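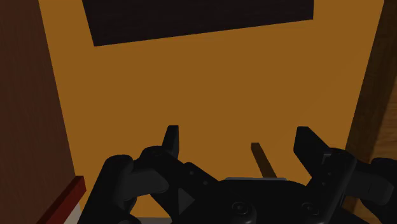

Week 2: Colour next to colour

Print | E-mail

This is the week I look forward to most! We start on simultaneous contrast, the way a colour seems to change when you put a different one beside it. Grey on yellow can look a bit violet. Put the same grey on blue and it warms right up, though the paint came out of one tube.

Warm grounds are a lovely place to begin. Orange pushes forward, and black laid over it looks sharper and heavier than black on white (try it at home, it's startling).

In class
- Paint 2 squares of orange, one bright, one dulled with a touch of blue.
- Put the same mid grey in the centre of each.
- Walk back to the door and look again. Squint!
- Write down what you see before you talk to your neighbour.

Allow 30 minutes, plus drying time.

Reading: Themba Ntuli, the chapter on neighbouring colours, up to page 50. His notes on the Barredo murals are wonderful, so don't skip the footnotes.

Bring to Saturday's studio: grey card, scissors, a rag, your swatches from Week 1.

Print | E-mail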